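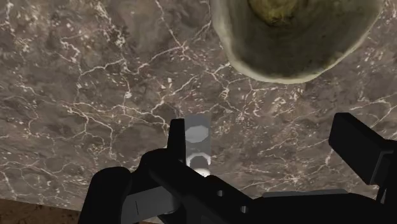 A pale bowl on a brown marble tabletop, seen from above

About Prustdale Football Club

Prustdale is an amateur football club with teams for adults and juniors. We play in green and white at Farnuvstead Lane, on the northern edge of the village, and we have been there in one form or another since the pitch was a grazing field with a slope towards the beck. The slope is still there. Visiting goalkeepers tend to mention it.

The club has 177 registered players this season. There are two men's teams, a women's team and junior sides from under-7s upwards. The first team plays in the district league and the reserves play in the division below. The women's team began as a summer five-a-side group and entered a league once it had enough players to fill a bench.

Our ground

There is one full-size grass pitch, a smaller pitch for juniors and a fenced training area with floodlights. The changing rooms were rebuilt after the old block was condemned, and there are now separate showers for officials. Spectators can stand along three sides of the main pitch. The far touchline is kept clear for the dugouts.

The clubhouse opens an hour before kick-off for home matches and serves tea, coffee, soup and rolls. It can be hired for parties and meetings outside match days. It holds 40 people seated, or a few more standing if the tables are stacked away.

Parking is limited. Please do not use the verge opposite the gate, as the farm needs it for access. When the car park is full, there is space behind the village hall – a seven-minute walk by the footpath.

Junior football

We take children from the school year in which they turn seven. No experience is needed and we do not hold trials for the youngest groups. Everyone who trains gets a game, and up to under-11s we share playing time as evenly as we can. From under-12s the coaches pick a side for each match, but no player who has turned up for training should go home without having been on the pitch.

Training is in the evening and starts at 6pm for the younger groups. Shin pads are required. We keep a box of outgrown boots in the clubhouse, and anyone can take a pair or leave a pair.

All our coaches hold a current coaching qualification and have been through the usual background checks. Each junior team has a first aider at matches and training.

The Grabowska Cup

Every July we host the Grabowska Cup, a one-day seven-a-side tournament for local clubs. It takes its name from the family who let the club use the field in its early years and later sold it to us for a good deal less than it was worth. The juniors play in the morning and the adults in the afternoon. Entry forms go up on the noticeboard in spring.

Kit and sponsors

Our shirts are sponsored by Vutura, a heating and plumbing firm based in the next village. Kit is ordered twice a season through the club. Match shirts stay the property of the club and should come back washed at the end of the year – socks and shorts are yours to keep.

Joining us

New players are welcome at any point in the season, although league rules stop us registering adults after the spring deadline. Come along to a training session first and speak to the coach of the team you are interested in. The first 2 sessions are free. After that there is an annual subscription, which can be paid monthly, and a reduced rate for families with more than one child at the club.

We are also short of referees for junior matches. The club will pay for the course and lend you a whistle and flags.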